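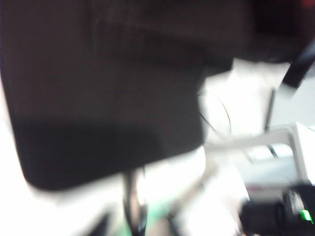
Cables y mesa en el taller de robótica: lo que nos funciona

Por Mitali Uddin | 13 de julio de 2020

En el club Pridby montamos y desmontamos el puesto en cada sesión, y casi todos los tirones vienen de cables sueltos. Van los trucos que usamos con el grupo del proyecto Jimlow.

Antes de encender, recorra con la mano cada cable desde el enchufe hasta el conector. Mueva el brazo a mano por todo su alcance, sin corriente, y mire si alguno se tensa. Si se tensa, déjele más holgura cerca de la articulación.

El portátil se cierra cuando nadie escribe. Las cajas y las bolsas de embalaje van al suelo, lejos del paso.
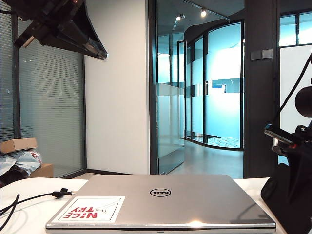
Portátil cerrado sobre la mesa blanca, con el cable negro a la izquierda.

Para el cable fino, Tahsin Hettiarachchi prefiere un lazo amplio antes que un pliegue. Las bridas, sin apretar del todo; el velcro es mejor si va a cambiar algo. Una bolsa de 100 bridas nos dura casi 2 cursos.
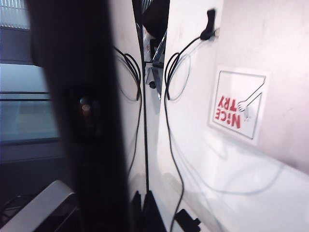 Cable negro con un lazo sobre la superficie blanca, junto a la pegatina «NICE TRY».

Las superficies blancas se limpian con un paño apenas húmedo y el equipo desenchufado. Etiquete los dos extremos de cada cable con el mismo número.

310 veces compartido
861 visitas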